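Home Articles Fabric Care Glossary Random Entry Contact

Blocking (knitwear)

Blocking is the business of getting a knitted thing wet or steamy, easing it into the shape you want, and leaving it alone until it dries. I've been keeping this little encyclopedia of fabric care going for years now, and blocking is the entry people write to me about most, so I've rewritten it from the top (last revised 23 Apr 2020).

Why it works

Wool fibers have a sort of memory, and water loosens it. When the fiber dries it settles into its new position and mostly stays there until the next soak. Cotton and linen do a bit of this too, though they're stubborn and like to sag. Acrylic is its own animal! It barely responds to water, but give it too much steam and it goes limp for good — knitters call this "killing" the yarn, and some people do it on purpose because they like the drape. I did it by accident to a cardigan one July and I'm still a little sore.

The main methods

Wet blocking is the one I learned first. You soak the piece in cool water, press the water out in a towel (please don't wring), and lay it flat to the measurements in your pattern. Spray blocking is the lazy cousin: pin it dry, mist it, walk away. Steam blocking uses an iron or steamer held just over the fabric, never on it, and it's the quickest of the bunch if your yarn can take it.

Lace gets blocked hard, with wires run through the edges and pins every inch or so. Sweaters want a much gentler hand. Ribbing you should hardly stretch at all, or your cuffs will flap around like bell sleeves.

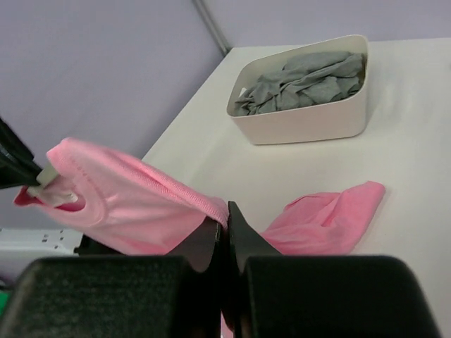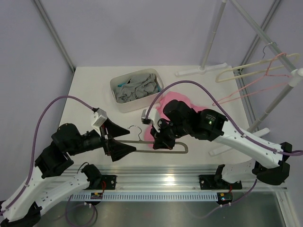

Drying

Flat is the rule for anything heavy. A wet wool sweater weighs far more than you'd guess, and on a hanger all that weight pulls down through the shoulders, so you end up with a long skinny sweater and two funny bumps at the top. Light cotton knits can sometimes get away with hanging once they're nearly dry. I use a mesh rack called a Fallel, which I bought secondhand and love beyond reason, and I turn the piece over once when the top feels dry.

Drying time is all over the place. My quickest was a thin scarf at 19 hours and my slowest, a thick cabled pullover, needed up to three days in a damp spare room.

Swatches

Block your swatch the same way you plan to block the finished piece, then measure it. Siu-ming Yip, whose booklet Galindo Knits got me started, had a swatch go from 28 stitches across four inches to 24 after one soak, and that's plenty to turn a snug sweater into a roomy one. I skipped this step for ages (guilty!) and have the oversized vest to prove it.

Common troubles

Rust marks come from cheap pins, so look for stainless ones. Bleeding color is most likely with deep reds and blues, and a first soak on their own is a good idea. If a piece dries crooked, just soak it again and start over — wool is very forgiving that way.

See also: Felting, Lace wires, Seaming, Swatch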